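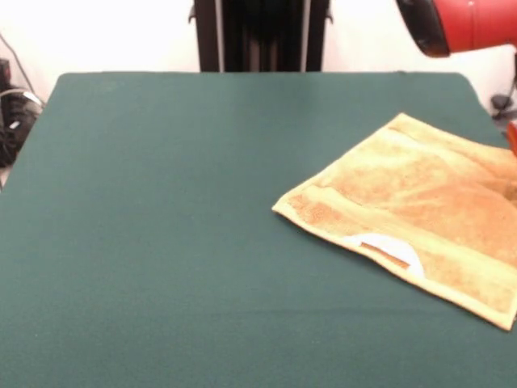

December 6, 2024

I finished the second pass over the Murnero incident log last night. The log covers attacks in the border district claimed by, or blamed on, armed groups, and it is built entirely from press reports. Before the pass it held 1104 entries. It now holds 1070. All of the difference is duplicates, and most of the duplicates came from the same small set of habits in how attacks get reported.

The main one is the date. A wire report filed on the morning after an attack will often say "on Tuesday" when the attack took place late on Monday and the police statement came out on Tuesday. A weekly paper then picks up the story and gives the date of the statement as the date of the attack. If the coder enters both reports without opening the earlier one, the log gains an extra bombing. I had the matching rule set to same place, same day, same weapon type. It now allows a gap of one day either side and sends anything inside that window to a manual queue.

The manual queue came to 105 entries. I read each one against the original text where I could still get it. Some of the links are dead, and for those I used the copy saved at the time of coding. Two entries had no saved copy at all. They stay in, with the confidence field set to low.

Place names were the other large source. Porinau is both a town and the district around it, and reporters use the name for either. An attack on a checkpoint "in Porinau" can be a long drive from the town. The old version of the log put every one of these on the town center, which made the map look as if the town had been under constant attack. The new version has a precision code: 1 for a named street or building, 2 for a named town or village, 3 for anything that could mean the whole district. If you are drawing maps, please filter out the 3s. They are fine for totals. 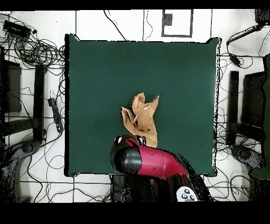 Henk Van Wijk objects to the precision code on the grounds that it hides a judgment call inside a number. His view is that the coder should copy the place phrase word for word into its own field and leave the code blank unless a second report confirms it. I agree with the first half. The phrase field has been added, and it is filled for everything entered since the spring. Leaving the code blank would push the same call onto whoever uses the data, and they have less to go on than the coder does.

He also asked why claims made by a group's own media channel are kept in a separate column from blame assigned by officials. They fail in different directions. A group may claim an attack carried out by a rival, or a gas explosion, or something that never took place. Officials may blame the best known group by default, because it is the name in the file. Merging the two columns gives a neat "perpetrator" field that is wrong in ways you can no longer trace.

Where both columns agree, I still don't treat it as settled. A fair share of official statements in this district cite the claim itself as their evidence. That is one source counted twice. There is now a flag for it, called claim_dep, and it is set to yes whenever the official statement mentions the claim and offers nothing else.
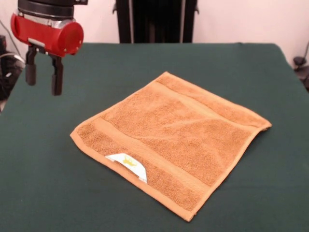

## Casualty counts

I record a low figure and a high figure, with the source for each. If there is just one number it goes in both. The rule for "several" is unchanged: the low is set to 3, the high is left empty, and the phrase is copied across. "Dozens" gets 24. I don't love either rule, but changing them now would break the series.

Late deaths are the weak point. First reports come out within hours, and people who die in the hospital a week later are seldom covered unless they were well known. The low figure should be read as what was reported at the time. Tove Kragh has been checking the Altora entries against hospital notices in the local paper, and her corrections are in the file with the initials TK. She found more missing deaths among the roadside bombs than among the shootings.

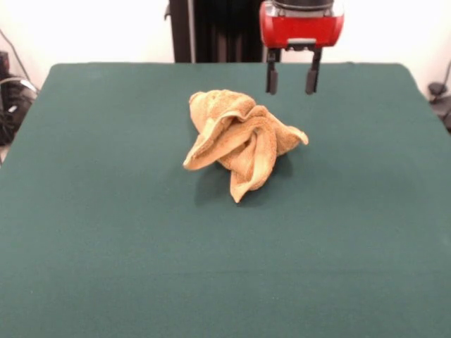

The other thing her check turned up is that attackers are sometimes inside the total and sometimes outside it, even within one report: the headline includes them and the body leaves them out. I have added a yes/no/unclear field for this. About the older entries I can only say that most are unclear, and I have coded them that way instead of guessing.

## Still open

- The Agarwal archive has changed its page addresses again. Saved copies are not affected, but the links in the source column will fail until I rewrite them.
- Failed and foiled attacks are mixed together. A bomb that was planted and did not go off is a different thing from an arrest at the planning stage. I want to split them, and I need a rule for the reports that say only "prevented."
- Group names. One faction has changed its name twice, and the press still uses all of the versions. The group ID stays the same throughout. The name as printed is in the next column.

The old file stays up with its old name for anyone who has already cited it. If you spot a duplicate I missed, send me the two entry IDs and a link to at least one of the reports.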